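Kevside Supply Room Reorganization
Progress report to the Bilgin Fund
Prepared by Skye Munro, Aug 29, 2025

Work since the May report has gone mainly into the small items that used to end up loose in drawers. The shelving was finished in the last period and nothing there has changed.

Trays. We ordered 16 divided trays from Pleltik and 9 have been set up. The rest are waiting on labels. Each tray holds a day's small supplies for one work table: tape, a white roll, and a snack. The long compartment takes a wrapped bar without bending it, so we have dropped the plan to buy a second, larger tray.

Snacks. Zerrin Avcı has moved the bars out of the shared box and into the trays. We bought 100 and have 51 left. Wrappers get creased when the bars are pushed in from one end. Staff have been asked to lay them in flat.

Spending. Trays and tape are within the approved amount. The label printer came in higher than quoted and the difference was paid from our own budget. Receipts are in the shared folder.

Still to do. Finish the labels, set up the remaining trays, and decide whether the Ciner annex gets its own set or shares with the main room. Zerrin will send the annex numbers separately. We are not asking for any change to the end date.
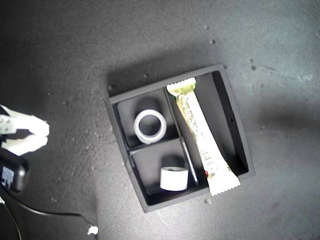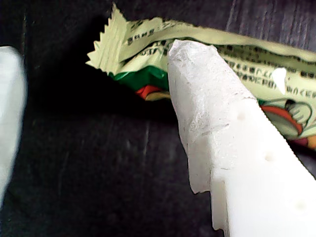
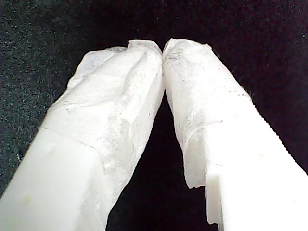

First picture: divided tray with tape and a wrapped bar. Second picture: printed snack wrapper with a crimped end.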